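Handout 5: Learning to fold a box from wrist views
Course notes, Leire Cantero

We continue with the Follach method. The policy receives only the pictures from the wrist cameras and the joint angles. It has no model of the cardboard. The training set has 209 demonstrations with two arms, and each one is split by hand into short stages. In the opening stage the flaps are still turned outward, and one finger pad must come close to a flap without pushing the box. 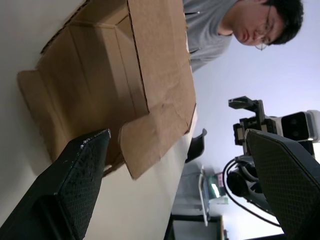

Madhu Vashisht objected in the seminar that stages cut by hand bring in the taste of the person who cuts. I agree in part. Please compare with the automatic cuts in the Dralach paper before you decide.

The approach to a corner is the most difficult stage. A small error in depth moves the whole box on a smooth table, and then the later stages start from a bad pose.
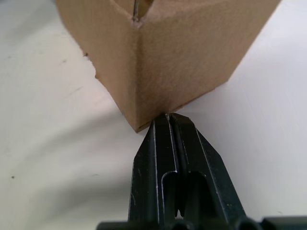
Why not add a force sensor at the wrist?
It would help with contact, but the method is a test of how far vision alone can go.

Reading for October: Arrieta notes, section on stage labels.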